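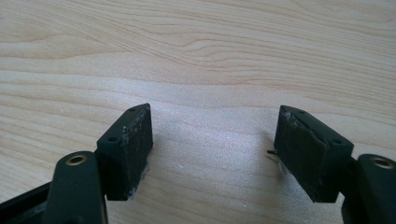

Oct 21, 2018

I've been wearing the Tomo band for 2 weeks now and I promised a few of you I'd write something about it, so let's get to it before the November issue eats all my time.

First, the sleep tracking. I wasn't expecting much (my old band once decided I'd slept through a dentist appointment), but this one gets my bedtime pretty close to right most nights. It still thinks I'm asleep when I'm reading on the couch. My wife says that's a fair guess.

The battery is the big talking point. Hoddale, the company that makes it, says 9 days between charges. I got 4 with the heart rate sensor running all the time, and quite a bit longer once I set it to check in every so often. The switch for that is buried under "Comfort" in the settings menu, and I have no idea why. If you only change one thing on yours, change that!

Steps are fine. I walked the river loop at Paltthorpe with the band on one wrist and my old one on the other, and the Tomo came out more than 1000 steps ahead by the time I got back to the car. Which one was right? Couldn't tell you. I did wave my arms at a goose for a while, so maybe that's where they came from.

Mizanur Cassim wrote in to ask whether it works with the Haque app, the one a lot of us used for the spring walking challenge. Yes, but only one way. Your walks go over to Haque, and nothing comes back, so any old history stays where it is. Hoddale's support page says two-way syncing is planned and doesn't give a date.

The strap is my one real gripe. It's stiff, and the clasp catches on sweater cuffs. There's a softer strap sold separately and I've ordered the gray one. If it's any better I'll put a note in next time, along with the swim results, assuming I make it to the pool.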